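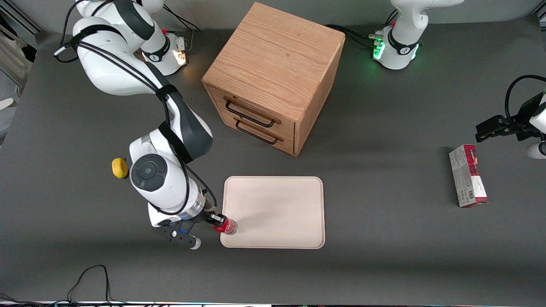

Tunberg two-arm bench kit: your questions, my answers

I'm Hema Rajan and I look after rentals and support for the Tunberg kit out of our Ostham workshop. Most of these come straight from my inbox. If yours isn't in the list, send it through and I'll probably add it.

What do I get when I rent the kit?
Two arms with their bases, a parallel gripper on each, the controller, the power supplies, a teaching tablet and a tub of spare fingertip pads. You supply the table. We used to ship a table too, and the freight was horrendous, so we stopped.

How big does my table need to be?
Bigger than you reckon! Both bases mount along the back edge and the arms reach forward over the work area, so you want depth as well as width. Solid top, no wobble, and a matte finish if you can manage it. Grey or another dull colour is great. Glossy white laminate gives the camera grief in the afternoon, particularly near a window.

What sort of things can the grippers pick up?
Everyday packaged stuff is the sweet spot: drink cans, grocery boxes, sponges, small trays. Cans are easy to hold across the middle when they're lying on their side. Tall boxes take a bit more care because they like to tip if the gripper brushes them on the way in (slow the approach down and you'll be right). Thin flat things like envelopes are a pain and I'd steer you away from them.

Can it open drawers?
Yep, if there's a proper handle with room behind it. Bar handles fixed at both ends are my favourite. Little round knobs are hit and miss, and push-to-open drawers are a no from me. If your cabinet is light, fix it down or the arm will just drag the whole thing along. Ask Joscha Vogler about his spice drawers, he's still finding cumin.

Do I need to know how to program?
No. You guide an arm through the job by hand, save it, and play it back on the tablet. If you do code, there's a Python library in the same download and Adi Yusof keeps the docs up to date. He's lovely about bug reports, less lovely about bug reports with no log attached.

How many jobs can I save?
200 on the controller. You can export them to a USB stick and clear the lot if you run out. One person has run out so far.

What do the lights on the bases mean?
There's a chart inside the lid of the controller case, and it's worth taping up beside the bench. Go by the chart for your own firmware version, as we changed the colours in the last update and I still get caught out.

Where should the cables go?
Leave a decent loop at each wrist and check it through the full range of movement before you run anything at speed. Don't cable-tie them tight to the links! The straps we supply have enough give. Keep the slack on the table away from the spot where you're placing things.

How long is a rental, and what does it cost?
The minimum is 6 weeks, at $458 a week plus freight. Setup help by video is included. If you want Shobha Subramaniam to come out and do it in person, that's quoted separately and she books up fast, especially in June.

What if something breaks?
Fingertip pads are consumables and we'll post more for free. Anything else, stop the arm, take a photo and email me before you pick up a screwdriver. Fair wear is on us. Coffee in the controller is on you.

Can I buy it instead?
You can, through Brekley, and they'll take your rental payments off the price if you decide before you send it back. Email me and I'll put you in touch.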